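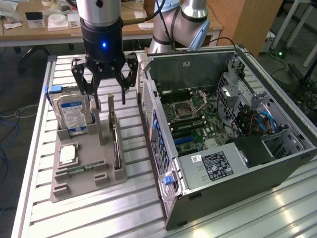 Zitemska Character Text Set
README

Character entries from the Zitemska fan encyclopedia, exported as plain text. Zitemska is the serial fantasy set in the river cities of Ekex and Dimeck. The export covers the named characters of the first four books and leaves out places, battles and songs.

Maintained by Meenakshi Achari
Last export: January 2019

Contents

characters.txt - one entry per character, separated by a blank line
houses.txt - family and guild names, with the spellings used in each book
spoilers.txt - entries whose first paragraph gives away a death or a marriage
changes.txt - edits made since the October export

Entry layout

Every entry has eight fields in a fixed order: name, other names, home city, allegiance, status, first chapter, last chapter, summary. A field with no known value holds a single hyphen. Summaries stop at 200 words. Longer ones were trimmed by hand at the end of a sentence.

Status is one of alive, deceased or unknown. "Unknown" means the books leave it open. It is not used for entries that are waiting on an editor.

Known problems

The Melnychuk family appears under two spellings in book 2. The export uses the later one everywhere and lists the older one under other names. Searches for the older spelling in the name field will come back empty.

Characters who change sides have only their last allegiance recorded. The Warden of Dimeck is the worst case - the entry reads as if she had never served Ekex at all.

Chapter numbers follow the first hardcover printing. The paperback splits the prologue of book 4, so its numbers run one ahead for that book.

Two summaries still carry link text from the wiki templates. They are marked with a plus sign before the name.

Use

Free to copy and change for noncommercial projects. Please keep the maintainer line and say which export you started from. Quoted dialogue belongs to the author of the books and should stay short.

Corrections go on the talk page for the character, with the book and chapter.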